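March - cell notebook, two-arm sorting cell, Petitdale bench

Left arm was due for its 281-hour check, so I did both arms while the cell was down. Job on this cell is unchanged: cable parts and a round board in the steel tray, arms lift them out to the yellow bins. Nendia's fault log for the left side had 12 grip timeouts since the last entry, all on cable parts, none on boards.

Backed up both controllers to the Sastry share before touching anything. Joint zeros on the left arm within limits. Right arm joint 4 was off by a hair, rezeroed, saved as a new offset file. Old file kept.
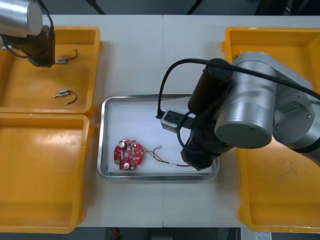
Photo: Petitdale cell log, fixed camera

Cable parts with the blue band are the awkward ones. The short cylinder rolls when one jaw touches before the other, and the black wire loop springs back against the pad. Closing speed was set at 56 percent from the board recipe. Somebody copied the recipe across and never split it. I made a separate cable recipe, dropped the closing speed, and raised the approach height by 2 mm so the jaws come down over the loop.

Also checked:

- jaw pads, left: worn on the inner edge, swapped
- jaw pads, right: fine, left in
- wrist cable, left: clamp retightened, strain relief ok
- wrist cable, right: rubs at full joint 5 travel, see below
- tray lining: flat, no change 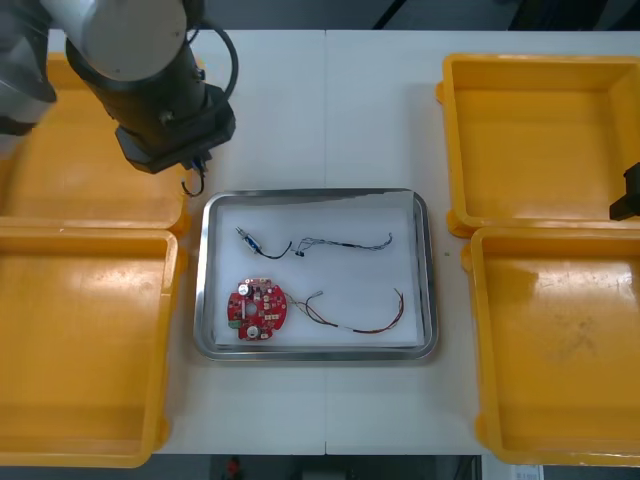 *Left gripper over the corner of the tray, cable loop hanging below it.*

Ran the new recipe at reduced speed, then at full. Timeout limit left where it was, want to see real numbers before I loosen it. The tray position in the cell file is still the taught one. Harish Salian wants it re-taught from the corner pins whenever the tray has been out for cleaning, and I agree, the fingers have no margin along the rim.

Right arm: the cable has too much slack between the big joint and the wrist. With the wrist straight down it loops low around the gripper. Moved the tie one position toward the joint. Gredum sells a spring retractor for this arm size - quote requested, not urgent. 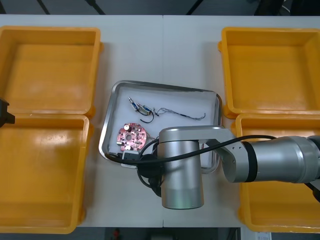
Does the right arm need a new payload value after a pad swap?
The stored value stays valid as long as the pads are the same part number. Re-enter mass and center of gravity only if the fingers or the gripper body change.

Wrist camera next. Exposure was on auto and kept hunting over the yellow surfaces, the shine pushes it down and the black wire goes to mush. Set to fixed exposure, gain at minimum, white balance locked. Cleaned the lens cover with a dry cloth. Fingertips show at the bottom of the view on both sides, which the grasp check needs for its jaw gap reading.

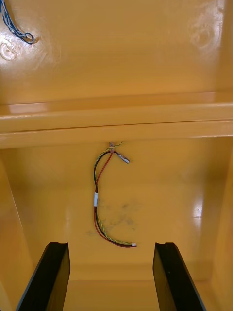 With exposure locked the edge finder can run on a tighter threshold. I moved it one step only. Glare streaks on the glossy yellow still give false edges now and then, so the mask stays on until we have tried a diffuser over the bench light.

Open items:

- diffuser for bench light
- split the remaining shared recipes, board and cable
- right arm cable, recheck the tie at next service
- send pad part number to Nendia for the spares list

Cell handed back in auto at 15:40, guard reset, both teach pendants on their hooks.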